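Teaching by hand: a conversation about household recordings

16/09/2021

Hirnereck has been gathering examples of household jobs since April. The people who do the gathering work with a pair of hand-held grippers, one for each hand, and the recordings go to Gakis, where the learning system is trained. We spoke to the person who runs the recording side and asked to be told about an ordinary week.

"Most of it is folding, picking up and putting down," she said. "We give people a short list of jobs and they do each one over and over. A session is 25 recordings, then a break. After that your wrists know about it."

The first target was 2000 recordings of bedroom jobs. She had expected to get there sooner.

"We threw out 176 in the first batch. Some had the hands out of view for too long. In others the person had stopped to think halfway through, and the system would learn to stop and think in the same place. We don't want that."

We asked whether mistakes are always thrown out.

"No. If you drop a sleeve and pick it up again, we keep it. Gakis asked us to. They had a version trained on clean recordings only and it was lost as soon as anything slipped."

New people get half a day of practice before anything is kept. She said the hardest habit to break is reaching in with your own fingers when the cloth won't sit right. The second hardest is speed. "Everyone goes too fast. I tell them to work as if they were showing a child."

The rooms matter as well. Hirnereck uses bedrooms in ordinary flats and moves on after 600 recordings in one place. Bedding is changed between sessions, and other belongings are left where they are.

"If you tidy everything away, you get a system that can work in a tidy room. Pawlak did a set like that, very neat, all on one table. It was useful for checking the grippers and not for much else." 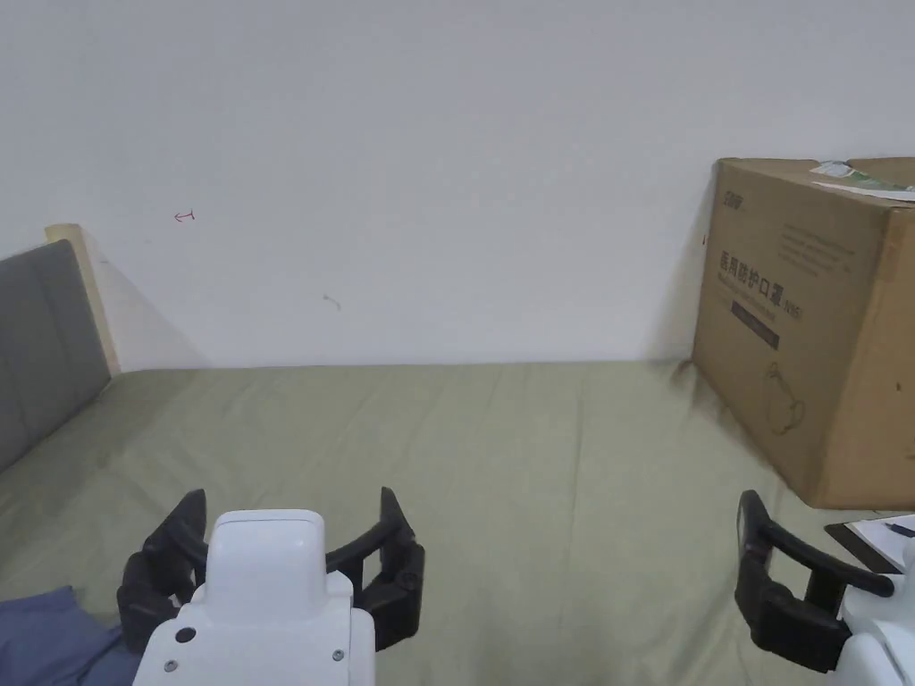
Bedroom jobs

On a bed, she said, the trouble is mostly with the surface. A sheet wrinkles and moves when you pull at something lying on it, and a gripper that comes in too low will pinch the sheet along with the garment. People are asked to start with both grippers open and pointing towards the bed, and to vary which one moves first.

Each recording gets a one-line note of what was done. Those are checked by a second person, who has not seen the session. "If the two of them disagree about what happened, we look at it again. It is slow work but it catches a lot."

Kitchens are next, under the name Hukport. She would not say when they would start. "We need more grippers first."

Contact | © 2021 | Back to top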